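Handheld rules, round three — please read before February

Kittipong Jaidee here, filling the standards slot again. Short notice, sorry. The revised good practice sheet for handheld gripper work goes live at the start of February at both sites, Mirent and Sowa. Same sheet for both. No more "we do it differently over here."

Background, quick. Last quarter the Gosto group went back through 1,235 recorded demonstrations and threw out 78. Most of the throwouts came down to things that were already in the old rules, just buried on page four where people stopped looking. So the new sheet is one page. Printed both sides, fine, but one page.

What changed:

Markers. The cubes on the grippers get checked at the start of every session, all faces. Scuffed, peeling, tape over a corner — swap it, log it. Don't wipe them with the alcohol stuff, it lifts the ink. Dry cloth only. If you drop a gripper, even a small drop, that counts as a new session and you recalibrate. Yes, even if it looks fine. A cube that has shifted a hair looks exactly like a cube that hasn't.

Swapping. A cube belongs to its gripper. Left stays left. We had a pair reversed for a whole afternoon in Mirent and the replay had both hands going through the tabletop. Funny once.

Start pose. Both grippers open, both cubes in view of the overhead camera, hold for a slow count of three, then go. End the same way. If you start moving early, stop and restart the take. Don't try to save it.

Stance. You can lean in, the work needs it. What you can't do is lean in so far that your head or shoulders hide a cube from overhead. Taller operators should raise the desk, and where it doesn't raise, sit down. The old rule said "keep upright," which was useless for anything set back under a shelf or a cabinet, and everyone ignored it. That rule is gone.

Clothes. Still no dress code and I don't want one. Roll up or push back anything that catches on the fingers. Lanyards off. Long hair tied.

Surroundings. Argued about this one for two meetings. The first draft wanted a bare room: plain wall, nothing on the desk except the task objects. Wakana Ueda pushed back hard and she won. Backgrounds may stay lived-in. Lamps, flowers, whatever is normally there can stay, so long as it doesn't move during a take and doesn't carry anything that looks like one of our markers. Printed codes on equipment are OK if they're already on the approved list. New ones, send a note first.

Floor. Not negotiable and it's the one with the most red ink from the walkthrough. You're looking at your hands, not your feet. So: cables out of the standing area or taped flat, bags against a wall, and one clear path out from the desk wide enough to step straight back. Shoes and boxes count as clutter. Drinks away from anything powered, lid on. Check before the first take and agian after every break, since breaks are when bags reappear.

Breaks. Ten minutes off after 66 minutes of takes. Odd number, I know. It's where the Gosto scheduling blocks land and I gave up trying to get it changed. Wrists sore before that? Stop before that. Nobody needs to sign anything for it.

Naming. Operator code, desk number, take number. No real names in file names, no nicknames, no "final_final." The desk number is the number on the desk, not the number you remember it having before the move.

Faces and bystanders. Overhead view gets bits of people in it. Chin, forehead, someone walking past with a coffee. New rule is that anything with a recognizable face goes through the blur step before it leaves the site, no exceptions for "it's only me." Visitors stand behind the line or they fill in the form. Operators can ask to have their takes pulled at any time, and the request goes to the data desk, not to your team lead.

Bad takes. Keep them, flag them. Deleting on the spot is what got us in trouble in the spring. There were 767 takes in the Gornudia batch and the numbering had holes all through it, and it took Wakana most of a week to work out which ones were deleted and which ones never existed. A flagged failure is useful to somebody. A hole isn't.

Still open: whether gloves are allowed (leaning no), and how often to recheck the overhead camera mount. Sowa wants weekly, Mirent wants monthly. Comments on either by the end of the month please, to the usual address, not in the hallway, I will forget.

Printed copies are in the tray by the sign-in sheet. Old copies go in recycling, all of them, incuding the laminated one on the Sowa fridge.
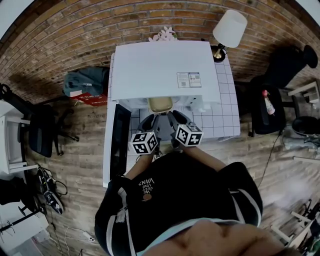
Wakana Ueda: Fine with nearly all of this, but please don't settle the mount check by splitting the difference. Monthly is too long for a desk that gets raised and lowered every shift. Tie it to the desk — if it moved, check the mount, and put a line for it on the start-of-session list. Also the gloves question should wait until somebody has tried it in winter with the heating off.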